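Shelf-ready, the slow way: an interview with Girish Chaudhary

Girish Chaudhary has spent most of his working life looking at the outsides of boxes. He runs packaging checks at Sisteck, a small firm that tests retail cartons for food and toy companies before a print run is approved. I spoke with him in May about how a printed carton behaves once it leaves the press, and why so many of them look worn before anyone has bought them.

His starting point is the vertical edge. "People review the front panel for weeks," he said. "They approve it flat, on a screen. Then it gets folded, and the fold is where the ink has to stretch." A dark solid color carried around a corner is the hardest case. The coating cracks first, then the ink, and the pale board shows through as a thin line.

The usual remedy is to end the main color at the fold and begin a different panel on the side. Chaudhary is in favor of this, with conditions. The change of color must fall on the score itself or clearly to one side of it. "If you aim for the score, you have a tolerance of nothing. One sheet is fine and the next one has a stripe of the wrong color down the front." He prefers a border with small artwork in it, which hides a slight shift.

Handling is the second part of the work. Tall cartons are nearly always gripped low down on the sides, and that is where a side wall has to resist pressure without bowing. Sisteck rates each carton on a scale of 10 for wall stiffness, and anything that scores below 3 goes back to the board supplier. The scale was drawn up by his colleague Brijesh Mittal, who handles the compression work and joined us for part of the conversation.

"A tall box has a lot of unsupported wall," Mittal said. "You press near the base and it feels solid, because the bottom flaps are helping you. Go up to the middle and there is nothing behind the board except the contents, if the contents reach that far." 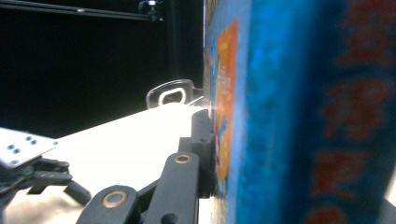
Tall carton in mottled blue, with an orange panel along the edge and red-orange lettering down the face.

I asked about mottled printing, which has become common on cartons for the lower shelves. Chaudhary treats it as a practical choice. An even blue shows every scuff and every fingerprint. A blue that already moves from light to dark hides both. The drawback comes at inspection, when a real print fault can pass as part of the pattern. His method is to keep one approved sheet beside the press and compare the same patch on each sample, always the same patch, under the same lamp.

Vertical lettering gets less of his approval. "It fills a tall panel, so designers like it. On a shelf it is read by people standing above it at an angle." He asks for heavy characters and a warm color on a cool ground. Thin strokes close up when the ink spreads, and red over a deep blue needs a white layer underneath or it turns brown.

The work is mostly repetition. A recent order for Agarwal, a maker of board games, ran to 3000 cartons, and the pair pulled samples from the start, middle and end of the run. Of those samples, 95 percent passed on the first check. The failures had one cause, a worn creasing rule that left the score too shallow on one side.

"The box still closed," Mittal said. "It just didn't want to stand straight." A carton with uneven scores leans by a small amount, and on a shelf the lean adds up from one box to the next.

Storage came up last. Chaudhary recommends that flat cartons be left in the packing room overnight before they are folded. Cold board is stiff and cracks at the score. Damp board folds easily and then springs open at the glue flap. At Jinport, where Sisteck rents its storage space, the flat stock is kept off the floor and turned once if it is going to stay longer than a few weeks.

He had a carton open on the desk when I left and was running a thumbnail down the glue seam, top to bottom, on the inside.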